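We use cookies to improve your experience. Accept | Manage settings

Xóchitl Salinas
Play kitchen sort-out, a thread. 1/8

2/8 The play food had spread through every bin we own. I tipped it all onto the white table and started with what goes together: food, dishes, the oven.

3/8 Anything cracked or chewed went straight out. Anything missing its other half went in a bag for a month. If the other half doesn't show up by April, the bag goes too.

4/8 Most of ours is secondhand. A few pieces came from the Edham swap, and Mohammed-Awal Nutsugah passed along a box his kids were done with. Mixed sizes, so the strawberries don't match. Kids don't care.

336 likes 6 replies Share

5/8 Washing: warm water, dish soap, old toothbrush for the grooves. Fruit with seams gets wiped, not soaked. Water gets in and you'll be shaking it out for days.

6/8 What stays out now is one big plate, a cup, the ketchup, some fruit and the toaster oven. That's enough for a full afternoon of lunch orders. The rest is in a lidded bin on the closet shelf.
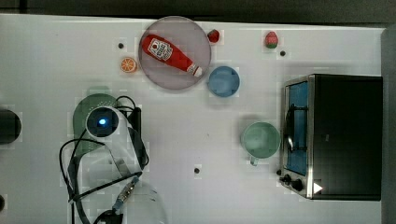 7/8 I swap things every couple of weeks. Bread and eggs come out next, fruit goes back in. The oven stays put, it's the thing everybody wants to use.

8/8 Labels are masking tape and a marker. I tried the Werkia stick-on ones and they peeled after the first wipe-down. Tape costs less and you can rewrite it.

621 likes 8 reposts Share
Print this thread | E-mail to a friend
Sign up for our newsletter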